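Namgate 2 is out: our two-arm planning software learns to share a table

Sulness, August 23, 2019

We've been sitting on this one since February and I'm very glad to finally let it out of the door. Namgate 2, the new version of our planning and perception software for paired robot arms, is available to download from today. If you already have a Heltmont licence it costs you nothing extra, and your old task files should open without any fiddling.

I write these releases myself, so forgive me if I get a bit carried away. I've worked on Namgate from its first scrappy version and this is the one I always wanted to ship!

The big change is in how two arms divide up a job. In the old version you had to draw a line down the middle of the table and tell each arm to keep to its own side. It was safe, and it was slow, and anything lying across the line got left for last (or left altogether, if I'm being fair to our early customers). Namgate 2 does away with the line. Both arms plan over the whole table, and the software works out who should reach for what, who should wait, and where the elbows are going to be while it all happens. 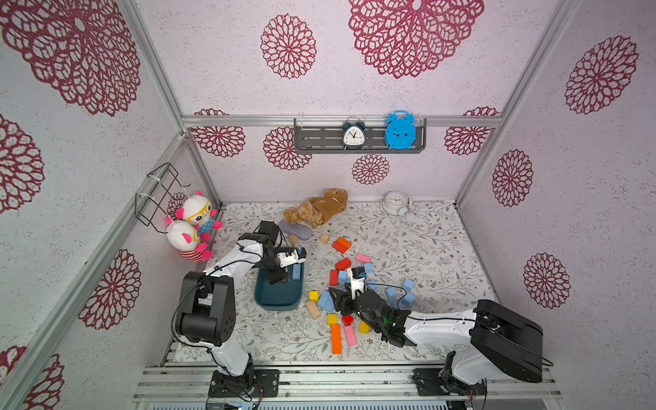
We do most of our testing on sorting by colour. It's easy to explain to visitors and surprisingly hard to do well. Wooden blocks are a lovely test for a planner: they lean on each other, they hide each other, and two of the same colour side by side can look like one long piece to a camera. The new perception module, which we call Sepúlveda, keeps several guesses open about where one block stops and the next begins, and only settles on one when a gripper is close enough to need the answer. It takes its views from a fixed camera and from the cameras at the wrists, and you can weight them however you like in the settings.

Now some numbers, all from our own test bench. We ran 2120 picks with the release build, using the same task file throughout. Time spent with one arm waiting for the other came down by around 70 per cent compared with the previous version. I'd love to promise you the same, but it does depend on your table, your arms and how crowded things are, so please try it on your own job before you quote me.

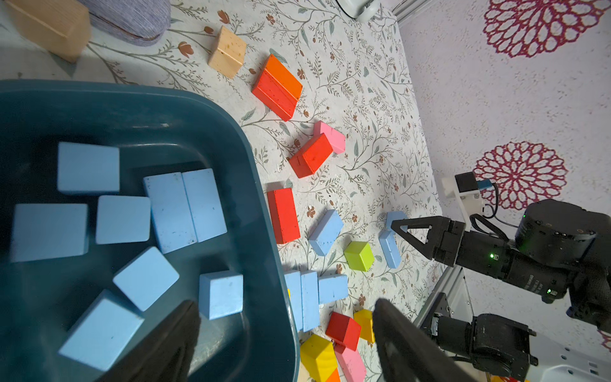
Light blue blocks in the teal bin, with other colours still on the mat beside it.

There's plenty of smaller stuff too. The plan viewer now shows both arms on one timeline, so you can scrub back and see why one of them held off. You can edit a grasp by hand and the planner will respect it. Log files are much smaller. And we've closed 184 reported bugs, including the one where renaming a tray made the software forget it existed (thank you to everyone who wrote in about that, some of you more than once).

A couple of things aren't ready yet. Soft objects still need a hand-set grasp, and moving a camera means running the calibration again from the start. We're working on both, and I'd rather tell you now than have you find out halfway through a job.

Namgate 2 can be downloaded from your Heltmont account page, along with the new manual and the colour sorting task file we used for our own tests. If you're new to us and would like a trial licence or a demonstration at our Sulness workshop, drop us a line through the contact form and we'll find a time that suits.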